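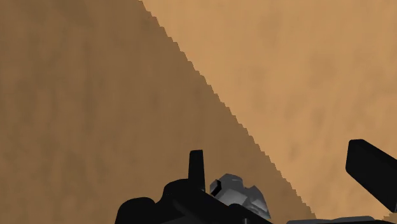 Well, we finally have a new fly-half, and I could not be happier about it! Mayuree Sitthichai has signed with Trusthorpe for next season, and those of you who stood in the rain with me at Uren last September already know why I'm grinning. She kicked everything that day. Penalties, conversions, one from so far out that I'd put my coffee down and started looking for my car keys.

She comes to us from Buso, where she scored 163 points in her last two seasons (I checked with their club secretary, twice). She can also fill in at full-back, and she tells me she'd play hooker if we asked. We won't ask. 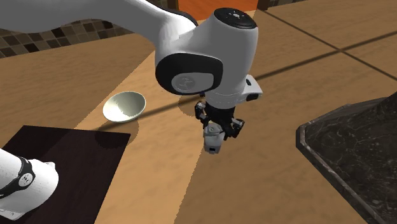 Trusthorpe, May 13, 2023

Our other bit of news is that Wanpen Kaewmanee is staying on as captain. She was one short of 80 games for the club when her knee went against Prasertsri, so the first home match should be a loud one. Rehab is going fine, she says, though she's sick of the exercise bike and would like somebody to lend her a decent audiobook.

Season tickets are on sale now at the clubhouse bar. We sold over 200 last year and I'd love to beat that. Same seats, same price, and yes, the kids still get in free. Preseason training dates will be in the next issue, once I get them out of the coaches.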